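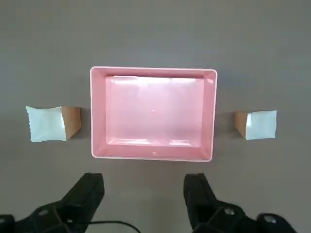

Wundero is seeking participants for a study of how people respond to security alerts on their home computers. The study is directed by Yichen Dai of the Maltcombe office and concerns the moment at which an antivirus program blocks, quarantines, or questions a file and leaves the decision to the person at the keyboard. During one exercise, participants sort printed alerts into those they would allow, those they would block, and those they would look up first; a shallow tray, such as the pink one between the two paper packets, is enough to hold each group. No knowledge of programming is required, and applicants who usually click "Allow" without reading are as welcome as those who read every line.

Reading time: 3 minutes

Who may apply

Applicants must be 16 or older and must use a Windows computer at home at least once a week. Applicants under 18 need the written consent of a parent or guardian before the first session. Persons employed by a maker of security software, or by a reseller of such software, are not eligible. Current and former Wundero staff may not take part.

What participation involves

Each participant attends 2 sessions at the Maltcombe office. Sessions are held on Thursday evenings during August and begin at 6:30 p.m. Please arrive ten minutes early to sign in.

The first session consists of the sorting exercise and an interview about the programs used at home, including how updates are installed and who in the household handles warnings. In the second session, participants work on a test computer running Feker, a file-checking tool under development at Wundero. They will be shown alerts concerning system files, browser add-ons, and installers, and asked to say aloud what they would do and why. Some of the files named in the alerts are harmless and some are not. The test computer is not connected to any outside network.

Participants should not bring their own computers, drives, or suspect files. Study staff cannot remove malware or give advice on a particular infection.

Privacy

Spoken answers are recorded as audio and transcribed. Names are removed from the transcripts and replaced with a participant number. Recordings are deleted once the transcripts have been checked. Wundero does not install software on participants' home computers and will never ask for a password, by telephone or otherwise. A participant may withdraw at any time and may ask that his or her answers be left out of the results.

Payment

Participants receive a gift card at the end of each session. Parking in the lot behind the building is free after 5 p.m.

How to apply

Request an application form from the Maltcombe front desk, Room 884, in person or by mail. Mark the envelope "Meng study." Please state the version of Windows you use, the name of any antivirus program installed, and any accommodation you may need. Applicants will be notified in writing whether or not they are selected.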